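白色桌面上的铅笔印和棕色擦痕怎么弄干净？

生活互助 > 家居清洁 > 桌面与台面
发布于 2024年2月24日

麦芽糖不加糖

大家好！我家有一张白色长方形桌子，是两年前从 Hirkholm 买的，当时花了 600 块，我真的超级喜欢它！孩子搭积木、画画、做手工全在上面，我晚上也在这儿裁纸样，可以说是全家使用率最高的一件家具了。

问题是白桌面实在太藏不住东西。现在上面有几种不同的印子：一种是铅笔线，沿着盒子或者尺子描出来的，带直角的那种，很淡，但是光线一斜就看得清清楚楚；一种是浅棕色的擦痕，一小片，像是什么东西在上面来回蹭过；还有几个深色小点，以及一点点红褐色的淡渍，我怀疑是颜料或者茶，已经想不起来是哪天弄上去的了。
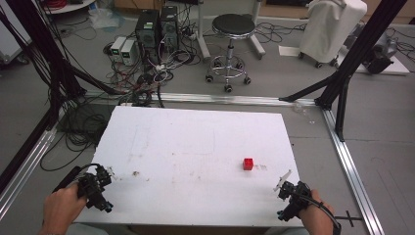

我试过湿抹布加洗洁精，铅笔线淡了一点点，擦痕基本没动。也试过普通橡皮，擦完一堆屑，反而把旁边抹灰了一块，赶紧用水擦掉。家里有一瓶 Custix 的厨房喷雾，瓶子上写着去重油污，我没敢直接喷，怕把表面那层弄花。桌子具体是什么面我也说不清，摸起来光滑，没有木纹，标签早撕了。

想请教大家：铅笔、擦痕、色渍是不是要分开处理？有没有什么东西是绝对不能往白桌面上用的？另外如果有好用的防护办法也求推荐，桌垫也行，只要别太难看，孩子还得能在上面拼积木。先谢谢各位啦！

3 个回复

阳台上的薄荷

这个我太有发言权了！我家白桌子用了 11 年，被两个孩子轮番画过，现在还是白的，所以你这个完全有救，别急着换！

先说顺序，一定从最温和的开始，不行再往上加。每一步都先在桌子边角不显眼的地方试一小块，等它干透了再看，湿的时候什么桌面都显得亮，看不出来有没有擦花。

铅笔线：普通橡皮容易越抹越灰，多半是橡皮旧了或者发硬了。换一块干净的软白橡皮，顺着线的方向轻轻擦，不要打圈，屑子用干布扫掉，别用手抹。剩下的淡影用微湿的布加一滴洗洁精，敷上去停一会儿再擦。我家孩子沿着积木底板描的线都是这么去掉的，效果好得我自己都吃惊。如果擦完对着光还有一道凹痕，那是笔尖压出来的，擦不掉，不过平时根本看不见。

浅棕色擦痕：先分清楚是别的东西蹭上去的，还是桌面本身磨伤了。用指甲背轻轻刮一下，感觉有东西浮在上面，那就是蹭上去的，很好办。小苏打加一点水调成稀糊，用软布蘸着轻轻推，千万别调太稠，也别使劲，推完用清水擦两遍再擦干。如果摸上去是毛的、凹的，就别再磨了，越磨越明显。

红褐色淡渍：茶和水性颜料多半能靠敷解决。厨房纸浸温水加一点洗洁精，盖在上面，十来分钟揭开擦一擦，没掉就再敷一次。我家有一块番茄酱的印子前后敷了三回，第一回几乎没变化，我差点放弃，第三回一擦就没了，开心了一整天！

那几个深色小点，如果是干掉的胶或者颜料粒，用旧的塑料会员卡斜着推，别用刀片。如果是往里面渗的黑点，可能是表层破了一点点，那就别抠它了，越抠越大。

不能用的：钢丝球、洗锅的粗面百洁布、含氯漂白剂长时间泡着。还有，不同的清洁剂千万不要混在一起用，尤其是漂白水和酸性的东西，这个跟桌子没关系，是对人有危险。你那瓶重油污喷雾，先看背面适用表面那一栏，没写你这种桌面就先别碰。

防护的话，我现在用的是透明软桌垫，按桌面尺寸裁的，拼积木完全不影响，颗粒掉上去声音还小很多。买回来先卷着反方向放一晚，不然四个角会翘。新垫子有点味道，我是挂在阳台上吹了好几天才铺的。

Tan路边小店

魔术擦！

就那种白色的海绵块，沾水挤干，轻轻擦，铅笔印两下就没了，我店里收银台也是白的，天天有人拿笔在上面算账，全靠它。Orkbridge 的和杂牌的我都买过，看不出区别，哪个便宜拿哪个。

半糖去冰

楼上说的魔术擦确实快，我也爱用！补充一句，它其实是很细的磨料，亮面桌子老在一个地方擦会慢慢变哑，斜着看有一块不反光。我之前那张桌子中间就是这么被我擦出一块雾的，从此只在橡皮和小苏打都试过之后才拿出来，擦三四下就停。

想再细一点的可以看海绵之外的办法：牙膏，要纯白膏体、不带颗粒的，挤豆子大小，用棉签点在擦痕上转几下，马上擦净。我上个月拿它去掉了一道鞋底印，特别解压。

另外说说描线这件事。我家小朋友也特别喜欢沿着积木描轮廓，拦是拦不住的，后来我给他在桌上铺一大卷白纸，400 多日元从杂货店带回来的那种就行，四边用纸胶带粘住。现在他可以放心地描，描完还能涂颜色，在纸上搭一座城，路、停车位、河都画出来，比在桌面上画好玩多了！纸胶带记得当天撕，放久了会留胶。万一留了，用吹风机低档吹软，再拿手指慢慢搓，最后用洗洁精水擦一遍。

麦芽糖不加糖

太感谢了！！刚才先拿新橡皮试了桌角那条线，真的没了，连影子都找不到！擦痕用指甲背刮了，感觉是浮在上面的，小苏打已经调好，等孩子睡了就动手。白纸卷这个主意我太喜欢了，已经加进购物车。桌垫我还得再量一下尺寸，想问一楼，裁的时候是跟桌面一样大，还是四边各收进去一点点？

阳台上的薄荷

收一点点！跟桌面一样大的话袖子老会勾到边，我第一张就是这么翘起来的。圆角也一起裁掉，拿个杯子扣在角上描一道再剪就行，记得描在垫子的保护膜上，别又画到桌子上啦！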